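# ferngate-sizes

Clothing sizes for amateur sports kit, scraped together from the places where sizes go to disagree with each other. 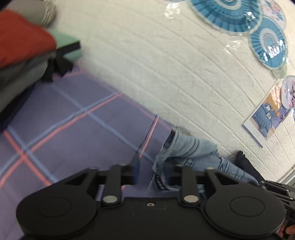

It started as one spreadsheet for ordering warm-up tops. A medium from Trultow fit like a large from Galbraith, and the Galbraith large came in two cuts with the same label. The spreadsheet grew tabs. Eventually it grew a license file, and now it's a dataset.

## What you get

One CSV per brand, plus a combined file. Each row is a single garment in a single labeled size.

| file | rows | covers |
|---|---|---|
| `trultow.csv` | 30 | joggers, hoodies, rain shells |
| `galbraith.csv` | 20 | joggers, quarter-zips |
| `plaletholm.csv` | 65 | nearly everything, including socks |
| `all.csv` | 115 | the three above, stacked |

Plaletholm takes up more than half the table. They make a lot of sizes. Whether they make a lot of *different* sizes is a question the data can help you with.

## Columns

- `brand`: lowercase, no spaces
- `garment`: one of `jogger`, `hoodie`, `quarterzip`, `shell`, `tee`, `short`, `sock`
- `label`: exactly what is sewn or printed inside, so `M`, `Med` and `MEDIUM` all appear. Don't file a bug.
- `cut`: `regular`, `slim`, `long`, or blank. Blank means the brand didn't say.
- `waist_flat_cm`: measured flat, not doubled, drawstring out
- `inseam_cm`: crotch seam to hem, along the inside
- `chest_flat_cm`: pit to pit
- `stretch`: 0 to 3, explained below, sort of
- `washed`: `y` or `n`
- `chart_says`: the brand's own number, copied from its size chart in whatever units it liked that season

Socks have only a label, a brand, and a foot range in `chart_says`. Everything else in a sock row is blank, and your plotting code will find this out before you do.

## How things were measured

Flat on a hard surface, smoothed by hand, with a sewing tape. Elastic waists were measured relaxed. Each measurement was taken twice, and if the two readings were more than 1 cm apart, it was taken a third time with more attention. The middle value went in.

`stretch` is a judgment call:

- 0: no give, rain shells mostly
- 1: gives if you insist
- 2: gives
- 3: you could get two people in there

Washed items went through once on warm and were air dried. Of the joggers, 8 were measured both before and after. They have paired rows with the same `label` and `cut` and a different `washed` value. Please don't average them. Someone did, and ordered shorts for a whole second team on the strength of it.

## Loading it

```python
import pandas as pd

df = pd.read_csv("all.csv", dtype={"label": str})
joggers = df[df.garment == "jogger"]
print(joggers.groupby(["brand", "label"]).waist_flat_cm.median())
```

Keep the `dtype` bit. Some labels are plain numbers, and pandas will get ideas.

## Known problems

- Kids' sizes are missing entirely. Kids grow while you are measuring for them.
- The Trultow hoodies come from a discontinued line. The replacement has the same name and a different neck.
- One Galbraith quarter-zip has a chest measurement smaller than its waist. It was checked. That is how it was made.
- `chart_says` contains a range in some rows, a single number in others, and in one case the word "relaxed".
- No women's cuts from Galbraith yet. They're next, probably in May.

## Using it sensibly

Fine for comparing labels across brands, building a size picker for a club shop, or settling an argument. Too small for predicting what fits a body it hasn't met. There are no body measurements in here and there won't be, so please stop asking for the team's waistlines.

If you're placing a real order, get one sample garment in and lay it next to something that already fits.

## Contributing

Open a pull request with new rows at the bottom of the brand's CSV. Rebuild the combined file with `make all`. Measure in centimeters. Rows converted from inches are easy to spot, as everything ends in .54 or .08, and they will be sent back.

New brands are welcome if you can supply at least three labeled sizes of the same garment. One lonely XL tells us very little.

## License

CC BY 4.0 for the data, MIT for the scripts. Credit it as "ferngate-sizes". Brand names belong to the brands, along with responsibility for the sizes.

Last row added Sat 3 April. It was a sock.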